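Search this site Enter keyword

Teleoperation cell, wire sorting task – pre-session inspection with comments
Site: Sellard
Checked by: Güven Ağca
Date: Oct 23, 2018

1. Emergency stop, operator side. OK. Pressed and reset twice, both arms dropped out each time.

2. Arm mounting bolts. OK. One bolt on the right plate took a slight turn. Recheck before the next session.

3. Cable sheathing and clips. OK. Clips seated. Leave enough slack at the wrist for a full turn.

4. Leader-to-follower lag. Limit 20 ms, measured 15 ms. OK.

5. Hand guiding mode. Conditional. The left arm sinks slowly when released in a low pose. Support it by the wrist housing, never by the gripper. Ticket open with Utora, no reply since September.

6. Gripper force limit. OK. Set to the low value for thin wire – do not raise it to save a bad grasp. Release and repeat the demonstration.

7. Bins. OK. Black, yellow and green, side by side. Stay above the rims when crossing.

8. Floor and loose wire. Comment. Wire can hook on a fingertip without being gripped. The operator must stop, open the fingers and back out straight. Pulling sideways loads the wrist and spoils the recording.

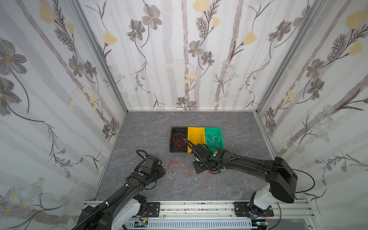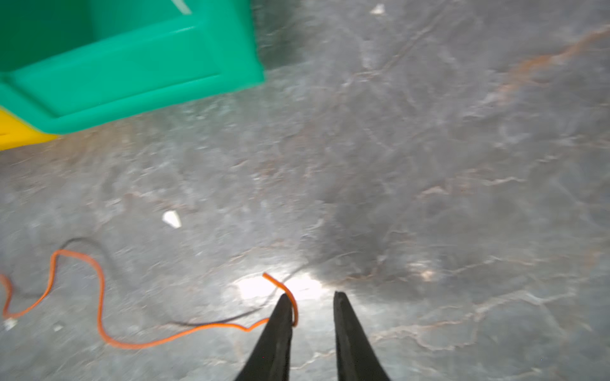 9. Glare. Comment. Reflections off the floor can hide thin wire in the wrist view. Dim the lamp one step and check again.

10. Recording. OK. 368 demonstrations stored, 56 marked for review by Lasance. Do not delete marked runs.

Result: released for remote control. Hand guiding with two people only until item 5 is closed.

Contact | © 2018 Sellard | Back to top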